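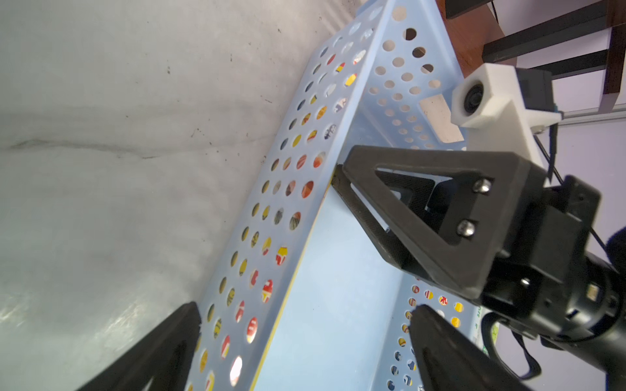 The slow return of henna

On the evening before her cousin's wedding, Hanan Khoury sits on a low stool with another woman's hand in her lap. She does not speak while she works. The paste comes out of the cone in a thin dark line, and the line becomes a leaf, then a second leaf, then a row of small dots along the finger. The bride's aunts are singing in the next room, and somebody asks every few minutes if it is finished yet. It is not finished. A full bridal design, both hands and both feet, takes her most of a night.

Khoury is 23 and she learned this from her grandmother, who did not think of it as art. For the grandmother it was something you did for a wedding, a birth or the end of a fast, and the patterns were few: a circle in the palm, the fingertips covered to the first joint, perhaps a branch. When Khoury was 16 she began to copy finer designs from magazines on to the back of her school notebooks. Her grandmother looked at them and said that they were very nice but that they would take too long.

Today the finer designs pay her rent. She has a chair three days a week at Bitar, a beauty salon on a street of bakeries and phone shops, and in the warm months she is fully booked. Many of the customers come from families where henna was always present. A growing part of them do not. They are students, nurses, women in the last weeks of pregnancy, men who want a band around the arm before a holiday. Some tell her they are thinking of a tattoo and would like to try the place first. Others have decided long ago that they will never have one, and they like that henna leaves the skin after two weeks.

The plant itself is a shrub with small pale flowers and a strong smell. The leaves are dried, ground and sifted, and the powder is mixed with something acidic, in most homes lemon juice, and a little sugar so that the paste holds on the skin. After this it must rest. Khoury leaves hers overnight in a warm kitchen and tests it on her own wrist in the morning. She adds lavender oil, but she knows good artists who prefer tea tree, and they do not agree with each other about it.

When the dry paste falls off, the stain is orange, and this disappoints people. They had expected brown. The colour deepens over the next two days, more on the palms and the soles, where the skin is thick, and less on the upper arm or the back. She asks her customers to keep the design away from water for the first night, and she has learned to repeat this at the door.

About black henna she becomes severe. Natural henna is never black. What is sold under this name at beaches and fairs often contains a hair dye chemical called PPD, and it can burn the skin, leave blisters and sometimes scars. A person who has reacted to it once may react to ordinary hair dye for the rest of her life. Khoury has had customers who showed her the pale outline of a dolphin or a rose from a holiday ten years before. Her advice is to ask what is in the paste and how long it must stay on. If the answer is half an hour and the colour is black at once, you should walk away.

The styles travel more than before. The open flowers of the Gulf, with much empty skin between them, are now asked for by brides whose mothers had the dense Indian work up to the elbow. North African geometry is liked by those who have already some tattoos, as the straight lines sit well beside them. At Plamerura, a yearly gathering of henna artists held each October in an old school building, the visitor can see all of these on one table, and also things which belong to no tradition at all. Last autumn there were 60 artists and a long queue for the class on feet.

Khoury went for the first time that year. She gave a short lesson on her grandmother's patterns, the palm circle and the covered fingertips, and she was surprised that so many people wanted to draw something so simple. Several wrote to her afterwards. One of them, from a studio named Andach, now offers the palm circle to customers who have only ten minutes.

This spring there were no weddings, and the chair at Bitar stood without use for weeks. She did her own feet, then her sister's, then she filled nearly 200 sheets of paper with borders. Now the telephone is ringing again. The weddings are small, in gardens and on balconies, and the brides ask for less than they did: one hand, a wrist, the initial of a name hidden between two leaves. Her cousin's was the first large design since the winter.

It was ready a little after three in the morning. The bride slept sitting up, with her hands on a cushion.

27 June 2020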